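Community Meals Program, second progress report
Prepared for: Welline small grants
From: Araceli Ibarra, program lead
August 11, 2021

Sorry this is short, writing between deliveries. Budget sheet goes separately from Ornella.

Where we're at

Since March we've gone from one cooking day a week to two. Menu is still soup, a bake, fruit. Clients on the list: 90. That's the number we put in the original application as the end of year target so we're pleased, but it also means the list is full and we're turning people away, more on that below.

Deliveries run on 4 routes now. The fourth covers the streets past the rail line, which the old northern route never got to before dark in winter. Citlali Trujillo redrew all of them on paper and then drove each one herself with a stopwatch. Longest is 74 minutes with no traffic. Too long for hot food realy, so that route has gone over to chilled meals with reheating labels. Two complaints so far, both about the print on the labels being too small. Fixed, new labels went out last week.
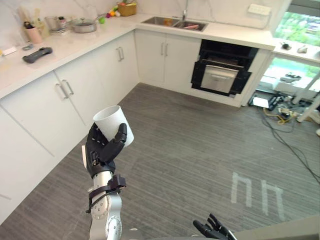
Fuel is over. We budgeted on the old routes and the old price. Drivers were told they'd get reimbursed monthly and we have been late on it twice, which is our fault, the forms were sitting in my bag. Berenice Quezada has taken over reimbursements and they're up to date as of this report.

Staffing

Brisa Villalobos started as paid coordinator, part time, as per the grant. She does the phones, the roster and the intake calls. Intake used to be me with a notebook. Now everyone gets the same questions: allergies, stairs, dog, who to ring if there's no answer at the door. The no-answer protocol got used three times. One lady was in hospital and we hadn't been told, the other two were out at the shops. We would still rather ring.

Still short of drivers for school holidays. Half the regulars have kids or grandkids. Asked the rowing club, waiting to hear.

Food costs and kitchen

Cletivgate are supplying veg at cost through to the end of the contract. Quality good, delivery time erratic, we've had onions at 6 am and onions at noon. Davari quoted for trays with lids that actualy seal. Dearer per tray but we lose less soup. Sample box tested on the worst of the routes and no spills, so we want to switch.

Meat has gone up the most. We've moved one meal in the cycle to lentils and one to eggs. Feedback was mixed, lentils less popular than we hoped, the frittata got thank-you notes.
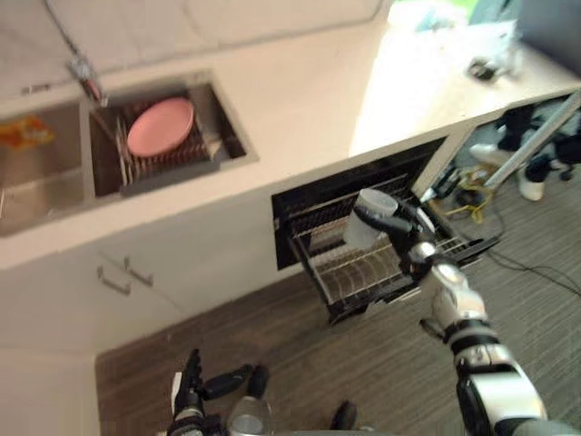
Dish rack set into one of the two sink basins, with a pink plate in it.

Food safety certificates: everybody who cooks has one, copies in the folder. Fridge log is kept daily. There was one gap of two days where the log wasn't filled in. We threw out what was in there to be safe and it cost us a bake.

Waiting list

This is the bit I most want you to read. People are mostly referred by the clinic and the library, and some just ring. We have no honest date to give them. Options as we see them:

- a third cooking day. Needs more of Brisa's hours and another cook.
- keep two days, bigger batches. Needs a bigger oven, and the quote from De Bruijn was well outside what's left.
- drop to one delivery per client per week and spread it wider. Don't like this one. For some of them it's the only knock at the door.

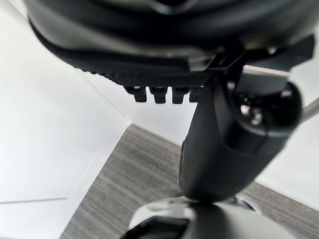

We favour the first. Ornella Santoro has costed it and it can be covered to the end of the grant period if you let us move the unspent training money across. So this is a formal request to do that. She can talk you through the figures, she's better on the phone than by email.

Not done yet

Client survey. Questions are drafted, didn't go out because the labels went out that week instead and we didn't want to send two bits of paper.
Translated menus. Spanish finished, Italian half finished.
Driver handbook. Exists as a pile of notes, Citlali has them.
Gloves and masks order is placed but backordered, borrowing from the clinic for now.

Next report will have the survey results in it. Please let us know about the training money as soon as you can, the roster for the extra day has to be built well ahead.

Araceli

3 comments

Maureen T.
Mum is on the chilled route. New labels are much better, thank you. She'd like it known that she is pro lentil.

Gus
What time do you need drivers? Could do mornings in the holidays but not afternoons.

Brisa (coordinator)
Gus, mornings are perfect, will ring you tonight.

Related
First progress report: getting started
How to refer a neighbour or family member
Reheating your meal safely
Driver information and fuel claim form

Contact the office | Copyright Community Meals Program | Back to top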